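Darkura Wok Station: Set-Up Guide for Stall Kitchens
Section 4. First Firing, Seasoning and the Noodle Program

Read Section 3 (Gas and Water Connections) before you start. The station must be level, the regulator fitted and the leak test finished. Allow a full morning for this section. Do not schedule it for a day when the stall is open for business.

4.1 Before you light the burner

1. Remove the four transit pads from under the wok ring. They are orange and will melt if left in place.
2. Wash the wok with hot water and dish soap to take off the shipping oil. Rinse it and dry it with a cloth.
3. Fill the splash channel to the lower mark. Never run the burner with the channel dry.
4. Switch on the exhaust hood and leave it on for the rest of this section.

CAUTION: The shipping oil smokes heavily when heated. If you see smoke in the first minute, turn off the gas, let the wok cool and repeat step 2.
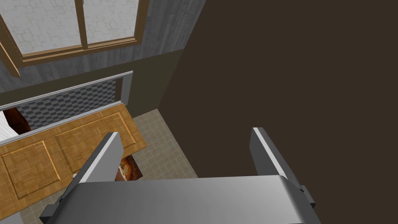 The wok ring comes in two sizes, and the smaller one is fitted at the factory. Use it for the standard round wok. The larger ring is for the Rarnelent flat-base pan, sold separately, and sits on the same three lugs. Once a ring is seated, push down on each side in turn. If it rocks, lift it out and turn it until it drops into the notches. Handle a hot ring only with the lifting tongs, held the way the two gray fingers of the gripper stand, open with a clear gap between them, until both tips are past the rim. Then close the tongs and lift straight up.

4.2 Seasoning the wok

1. Light the pilot and turn the main burner to LOW.
2. Heat the empty wok until the center changes color, then tilt it to bring the sides over the flame.
3. Turn the burner off. Wait until the display shows less than 281 degrees F.
4. Wipe a thin coat of lard or peanut oil over the whole inner surface with a folded cloth held in tongs.
5. Turn the burner to MEDIUM and heat until the display reads 400.
6. Repeat steps 3 to 5 until the surface is dark and even.

Note: Too much oil leaves sticky patches. If this happens, scrub with coarse salt, rinse, dry over LOW and begin again at step 2.

4.3 Setting the noodle program

The noodle program controls the flame for dishes that are fried first and then braised in stock, such as Hokkien mee. It has three stages: Sear, Braise and Finish. The cook moves from one to the next with the knee lever, which leaves both hands free.

1. Press and hold MENU until the display shows P1.
2. Choose Sear and set the flame. Start at 8 for yellow noodles and 7 if you use mostly thick bee hoon.
3. Choose Braise and set the flame to 4. Add stock only after the display has changed. 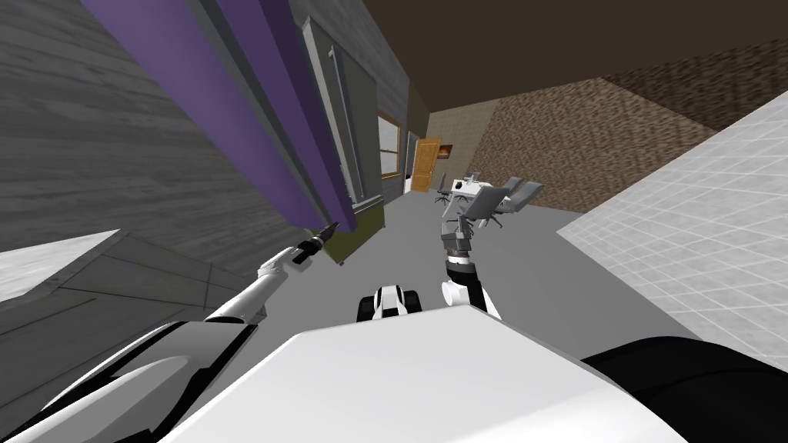 4. Choose Finish and set the flame to 9. Keep this stage short. It drives off the last of the stock and gives the noodles their smoky edge.
5. Press SAVE. The display blinks twice.

If you cover the noodles during Braise, use a lid that sits inside the rim. A lid that overhangs the rim will send heat back to the sensor, and the burner will cut out.

CAUTION: Stock added during Sear can boil over the rim and put out the flame. If the flame goes out, close the gas valve and wait five minutes before relighting.

4.4 Test batch

1. Cook one plate with plain noodles, egg and stock. Leave out the prawns and squid for now.
2. Lift the noodles with the spatula when Finish ends. They should be moist with no loose liquid under them.
3. If they are soupy, raise Braise by one. If they catch on the wok, lower Sear by one and check the seasoning.
4. Cook a second plate with seafood. Take the prawns out after Sear and return them at Finish.

Settings for larger batches are in the Cattaneo recipe card supplied with the station.
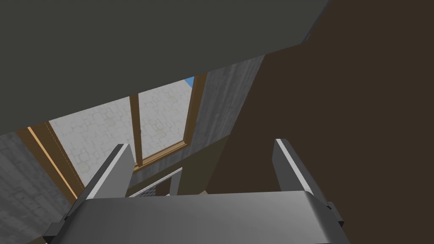

4.5 Error codes

E102: Sensor too hot. Check the lid and the wok ring.
E6: Splash channel low. Refill to the lower mark.
E9: No flame. Close the valve, wait five minutes and relight.

If a code returns after you have cleared it, stop using the station and contact your Fendatside dealer. Have the serial number ready. It is on the plate behind the knee lever.

Spare wok rings: order part 2344.

Continue to Section 5, Daily Cleaning.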